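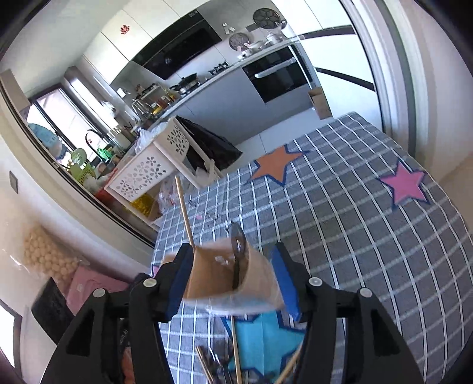
Spoon and chopstick over the star cloth.

December, indigo vat notes, continued

Vat 2 was back up to temperature by 9:30 a.m. Surface coppery, liquid underneath a yellowish green, so I went ahead with the cotton from Zidarari. Scoured the night before with soda ash and rinsed until the water ran clear. The Bretonico linen stays on the shelf until the shade on the cotton is settled.

Dry weight of the batch was 1,452 g. Dipped the skeins two at a time and aired them on the rack between dips. First dip came out patchy near the ties. I had them too tight again – retied with a loose figure eight and the second dip evened most of it out. 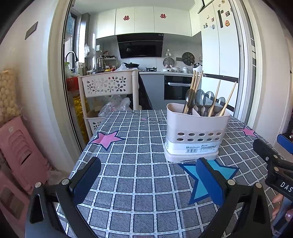 Third dip went better. Left the skeins 30 minutes in the air before putting them back, longer than I did on the Shakya wool, and the blue looks deeper for it. Some rubbing off on the gloves. Will wash one skein separately and check the rinse water before doing the rest.

Used 137 g of lime from the Vonari bag. It has clumps in it now and needs a lid that closes. Stock sheet is updated.
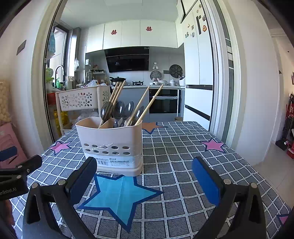

Can the vat be used again the next day if it has turned blue all the way down?
Leave it alone first. Add a little fructose, warm it, stir without splashing and let it settle overnight. If it is still blue in the morning, check the pH before adding anything else.

To do: order pH strips, label the test skein, skim the flower off vat 2 and put the cover back on.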